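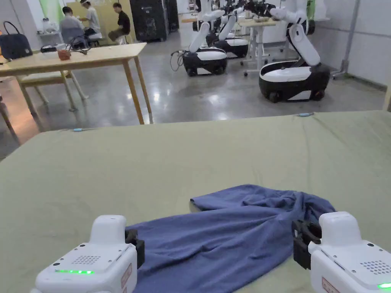
Third try at folding the blue one. Thursday, dark by four, and she had told the Salora people it would be done before closing.

Corner to corner. No. Long side first, then the corners. Her mother could do it with a phone under her chin, seventy-five napkins for a wedding and never one looked at twice.

Shake it out. Start agian.
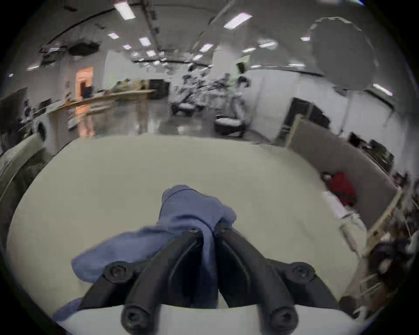
The blue cloth, bunched at the top.

Voices went on at the back, something about the Drillwood order, 787 pieces or 1000, depending who you asked. She didn't ask. Smooth the green with the flat of your hand, lay the blue over, pull. It slid. It always slid.

Fifty more after this one. Maybe tea. Maybe just go home and let it stay crumpled till morning, who would even 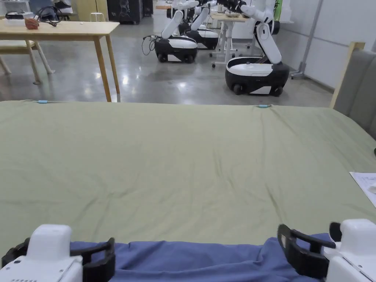 Friday

It was still there, and so was she, by eight, coat on, pulling teh edge straight.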